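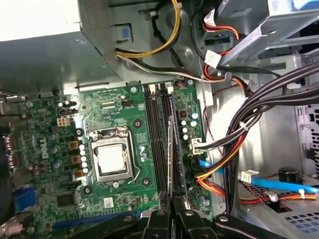
Pakley 53-Piece Precision Screwdriver Kit: Review

Reviewed by Margit Takács
2023-04-06

I fix up old office desktops for a resale shop in Dridstead, and I bought this kit in January to replace a Flevus set whose bits had started to round off. It has been on my bench every working day since then.

What you get

One aluminum handle, a short extension, a flexible shaft, a pair of plastic pry tools, tweezers, and the bits. Everything sits in a hard case with a foam tray. The bits are held by friction and stay put if you tip the case over. The labels are molded into the tray in the same black as the rest of it, so they are hard to read under a desk lamp. I went over mine with a silver paint pen.

The handle

The handle has a free-spinning cap and a rubber grip in the middle. It is a little thicker than the Flevus one and easier on my hand by the end of the day. The magnet holds a case screw firmly, even sideways. It is weaker with the extension on, and I have dropped a few standoff screws behind a board that way.

Bits

I use the two middle Phillips sizes for nearly everything, and they still have clean edges. The small Torx bits are good. The smallest flathead bent in the second week on a stuck laptop screw, and I would call that half my fault. Amoah, the store I ordered from, sent a new one at no charge. It took nine days to arrive.

The flexible shaft is the weak part. It twists before it turns anything tight, and I only use it to run in screws that are already started.

Memory and processor work

You don't need much of a kit for this. Memory comes out with your fingers, and most coolers need one long Phillips. The Pakley handle with the extension reaches the cooler screws in a mid-size case, but only just. On a deep tower I go back to a full-length driver.

The pry tools are fine for front panels. The tweezers are too soft and I threw them in a drawer.

Would I buy it again?

Yes, for the handle and the Phillips bits. If you mostly open phones, look for a set with a better flathead and firmer tweezers.

Rating: 4 out of 5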